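Skarnell Toy and Houseware Library - progress report, spring period

Hello again, and thank you for being so patient with us while we moved the shelving! I promised you a report by the end of March and I'm squeaking in under the wire. I've tried to follow the headings in your template but some of them ran together, so I've just written it the way I'd tell you over coffee.

Where the money has gone

Of the 2,300 you gave us for this period, 800 went on shelving and bins for the back room, and most of the rest has gone on repairs and replacement parts. The shelving came from Trivitz and went up in a day (well, a long day - the wall behind it is not what I'd call straight). Everything heavy is now on the bottom two shelves and I no longer need the step stool to reach the puzzles. The old wire racks went to the school in Escobedo, who were very happy to have them.

I still have a little set aside for labels. I know labels sound like a small thing, but the ones we put on last fall peeled off almost everything that gets washed, so this time I'm buying the thicker kind and testing them on a few cups before I do the lot.

What we've been sorting

This was the big job. When we wrote to you last we had 31 boxes of donated things in the hallway, and I'm pleased to say they've all been opened. Wooden toys went in one direction, cups and containers in another, and then there was a third pile for things I had to stare at for a while. Some boxes were a joy and some were mostly lids.

The wooden things take the longest. Each piece gets wiped down and I run a thumb along every edge to feel for splinters, and I check any part that sticks out, because that's where they get knocked. If the stain is worn through I leave it alone unless it's rough. I used to sand everything back and recoat it, and I've stopped doing that. Families tell me they like to see the grain, knots and all, and it saves us a fair bit on varnish.
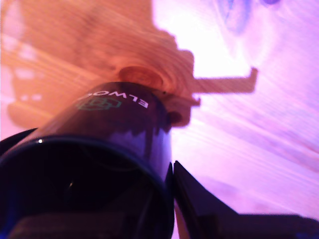
Containers are quicker but there are so many of them! We keep the sturdy ones for the sorting and stacking kits, where the children can fill them and tip them out and bang on the bottoms as much as they please. Anything with a sharp rim or a crack goes straight to recycling. I don't bother taking off printed names and logos anymore. I spent a whole afternoon last year scrubbing at lettering with a kitchen sponge, and all I got for it was a sore wrist and a scratched cup.

The Hurus kits

You asked specifically about these, so here's where we are. The first 2 kits are packed and out on loan, and they've both been renewed, which I take as a good sign. Each has a mix of wooden pieces and containers in a cloth bag, with a card listing what should come back. The card was too wordy the first time and people lost it, so now it's tied to the drawstring with a short list and nothing else.

I had hoped to have more kits ready by now. The hold-up is the bags - I underestimated how long they'd take to sew, and the first batch was too narrow to get a hand down past the cups. The new pattern is wider and has a flat bottom, and I've cut the fabric for the next lot already.

Coming up

Next on my list is finishing the bags, then labels, then the shelf of things that still need a decision. I'd also like to move the washing-up to the morning, before we open, so we aren't drying cups on every surface while people are trying to return things.

One question for you: may I move what's left in the shelving line over to fabric? It isn't much, but it would cover the drawstring cord and a second cut of canvas. If that needs a form, send it over and I'll fill it in the same day.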